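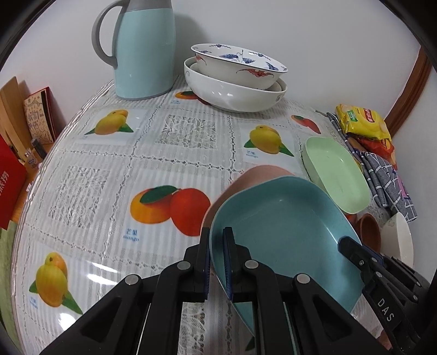 가정 식탁 정리 및 식기 관리 연구 참여자 모집 공고

거스트게이트(Gustgate) 생활문화연구실에서는 가정의 식탁 위에 놓이는 식기와 식탁보의 사용 및 정리 방식을 조사하기 위하여 아래와 같이 연구 참여자를 모집합니다. 관심 있는 분들의 많은 지원을 바랍니다.

1. 연구 개요

연구 과제명: 일상 식탁의 구성과 식기 정리 습관에 관한 조사
연구 책임자: 무라카미 도시오(Toshio Murakami)
실무 담당자: 쓰지 와카나(Wakana Tsuji), 호소다 히요리(Hiyori Hosoda)
협력 기관: 헤지(Hegyi) 주거자료실

본 연구는 식사 전후에 식탁을 차리고 치우는 과정에서 그릇을 어떤 순서로 포개는지, 보온 주전자처럼 식탁에 늘 올려 두는 물건의 자리를 어떻게 정하는지, 식탁보의 무늬와 재질이 물건 배치에 영향을 주는지를 살펴보는 데 목적이 있습니다. 학 무늬가 그려진 자기 그릇을 흰 대접 위에 포개 두거나 망고 무늬 식탁보 위에 보온 주전자를 세워 두는 것과 같은 평범한 식탁의 모습이 모두 조사 대상에 해당합니다. 고가의 식기나 특별한 상차림은 필요하지 않습니다.

2. 모집 인원 및 기간

모집 인원: 총 108가구
접수 마감: 2019년 1월 13일 18시까지 도착분에 한함
조사 기간: 3월 중 2주간
결과 통보: 선정 여부와 관계없이 지원자 전원에게 전자우편으로 개별 통보

3. 지원 자격

가. 만 19세 이상으로 가정에서 식사 준비 또는 정리를 주로 담당하는 분
나. 집에서 일주일에 여덟 끼 이상을 드시는 분
다. 식탁 또는 상을 일상적으로 사용하며, 대접과 공기 등 포개어 보관하는 식기를 보유한 분
라. 한국어로 면담과 기록지 작성이 가능한 분

식탁보를 사용하지 않는 가구도 지원할 수 있습니다. 다만 레이스, 비닐, 면 등 소재를 불문하고 식탁보를 상시 사용하는 가구는 선정 시 우대합니다. 동일 가구에서는 1인만 참여할 수 있습니다.

4. 참여 내용

가. 사전 면담: 연구실 또는 참여자 가정에서 1회 실시하며 소요 시간은 50분입니다. 보유 식기의 종류, 구입 시기, 물려받은 식기의 유무 등을 여쭙니다.
나. 식탁 기록: 조사 기간 동안 하루 한 번 저녁 식사 후의 식탁 상태를 기록지에 작성합니다. 기록지는 연구실에서 우편으로 발송합니다.
다. 정리 실습: 프린데일(Prindale) 회관 2층 실습실에서 1회 진행합니다. 준비된 대접, 공기, 접시, 주전자를 평소 습관대로 식탁 위에 배치하고 다시 정리하는 방식이며, 평가나 채점은 하지 않습니다.
라. 사후 설문: 조사 종료 후 서면으로 제출합니다.

실습에 쓰이는 식기는 연구실에서 준비합니다. 평소 사용하는 식기를 지참하고자 하는 경우에는 사전에 담당자와 협의하여 주시기 바라며, 운반 중 파손에 대해서는 연구실이 책임지지 않습니다.

5. 사례 및 지원

모든 과정을 마친 참여자에게는 소정의 사례비와 후베티(Huvetti) 식탁보 1점을 드립니다. 실습 참석에 따른 대중교통비는 영수증 제출 시 실비로 지급합니다. 중도에 참여를 중단한 경우에는 완료한 단계까지의 사례비를 지급합니다.

6. 개인정보 보호

수집된 기록과 면담 내용은 연구 목적으로만 사용되며, 참여자의 성명과 주소는 별도의 번호로 대체하여 보관합니다. 참여자는 언제든지 불이익 없이 참여를 철회할 수 있으며, 철회 시 요청에 따라 제출 자료를 폐기합니다.

7. 지원 방법

참여 신청서와 개인정보 수집 동의서를 작성하여 연구실에 방문 또는 우편으로 제출하여 주십시오. 서식은 연구실 접수 창구에서 배부합니다. 봉투 겉면에는 "식탁 연구 참여 신청"이라고 기재하여 주시기 바랍니다. 제출된 서류는 반환하지 않으며, 기재 사항이 사실과 다를 경우 선정이 취소될 수 있습니다.

문의: 거스트게이트 생활문화연구실 참여자 담당 호소다 히요리 (내선 772)

거스트게이트 생활문화연구실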